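Gridance Teleoperated Demonstration Program
Progress report to Montecinos, second reporting period
May 14, 2024

Summary

Work in this period moved from rig commissioning to routine demonstration recording. The dataset now holds 2,260 accepted demonstrations across 19 task variants. Recording is on schedule. Labelling is behind, for the reasons given under Issues.

Demonstration method

All demonstrations are recorded by remote control. The operator holds a leader arm fitted with a trigger handle, and the follower arm reproduces the motion at the bench. Gripper opening is proportional to trigger travel. We dropped the earlier approach of guiding the arm by hand at the end of the first period. Operators found the Kamix arm heavy at the wrist in that mode, and their hands blocked the bench camera during the grasp, which made many of those recordings unusable for training.

Each recording stores joint positions, gripper opening, trigger position and the video streams on a common clock. A demonstration is accepted if the task is completed in one continuous attempt and no stream drops frames. Corrections made by the operator partway through a grasp are kept. They are tagged at the time with a foot pedal.

Soft object handling

Most of the effort since the last report went into small, soft objects. Rigid parts tolerate a poor approach angle, while soft ones fold and bunch between the fingertips, and the resulting shape differs from one grasp to the next. The wrist camera is the main source of information at this stage of the task.

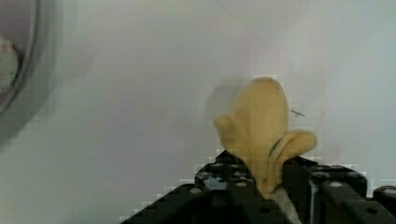 Fendance Group, Manipulation and Controls

With a soft yellow piece pinched at its gathered lower end, as in the wrist view, the material spreads into lobes above the fingertips. The grasp point stays visible between the two fingers, and labellers mark it there. We had planned to label the outline of the object as well. That has been dropped for soft items — two labellers rarely agreed on where a fold ended and the next lobe began.

Operators were also asked to slow the last part of the approach. The change lengthened the average demonstration to 28 seconds and reduced the number of repeated grasp attempts. We consider the trade acceptable.

Issues

Trigger calibration drifted on the second leader arm. Eight sessions were affected and have been withheld from the totals above. The handle has been replaced, and a calibration check is now run at the start of every session.

Labelling is behind plan. The pedal tags need a manual review that was not budgeted, and the review tool loads wrist video slowly. A revised tool is being tested.

Next period

Recording of soft object variants will continue through June. Training of the first policy on the combined set starts once the withheld sessions have been either corrected or discarded. No change to the approved budget is requested — the cost of the replacement handle was covered from the spares allocation.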